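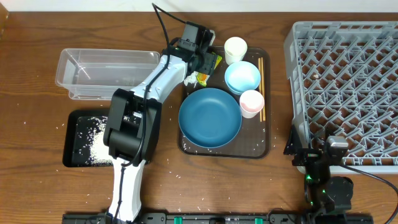 News | Products | Stores | Press | Contact

June
By Agnese Tamošiūnaitė, Press Office

Nender introduces Hesta tableware and tray program for shared dining rooms

Nender, the supplier of tableware and kitchen goods to schools, offices and residential homes, today announced the launch of Hesta, a program of trays, plates, bowls and cups intended for dining rooms where guests clear their own tables. Hesta will be available to institutional buyers from the end of June and will reach the company's own stores in the fall.

The program is built on the single-tray meal. A standard Hesta setting consists of a dark brown rectangular tray, a wide-rimmed round plate in teal blue, a light blue bowl, a cream cup, a smaller cup in pink and white, and a pair of light wooden chopsticks. Buyers may order complete settings or replace pieces one at a time. Colors are fixed by type of piece, so that staff who sort returned dishes can tell at a glance where each belongs.

Hesta was developed over two years with the dining service at Vakska, a residential college that serves almost 400 meals a day. During the trial, the service kept a record of how long it took to clear and reset each table after lunch. Food scraps and used wrappers left on the tray were the most common cause of delay, followed by loose rice, which had to be wiped from both the tray and the tabletop before the next seating.

"We asked Nender for dishes that our guests would enjoy using and that our kitchen could put away quickly," said Helju Kuusk, head of dining at Vakska. "The plate is shallow and scrapes clean with one pass. The wide rim also gives people something to hold when they carry it to the rack."

Each institutional order will include a printed clearing guide. The guide sets out a fixed order of work: wrappers and tissues are removed first, leftover rice is gathered into a separate tray, and dishes are then moved to the drying rack, largest pieces first. Chopsticks are washed by hand and dried flat. Clear containers may be rinsed and kept for storing dry goods.

"A good table is one that the next person is glad to sit down at," said Valdis Dzene, product director at Nender. "Our designers spent as much time on the clearing of the meal as on the serving of it – and the guide reflects that work."

Hesta will be sold in cartons of 6 settings. The Toom line of light gray dish racks, introduced last year, remains in the catalog and accepts all Hesta plates and bowls. Spare cups can be ordered under catalog number 472.

Orders placed within 30 days of the launch will be delivered without a freight charge. Inquiries from institutional buyers should be directed to Kekeli Atinga, Sales Office, Nender.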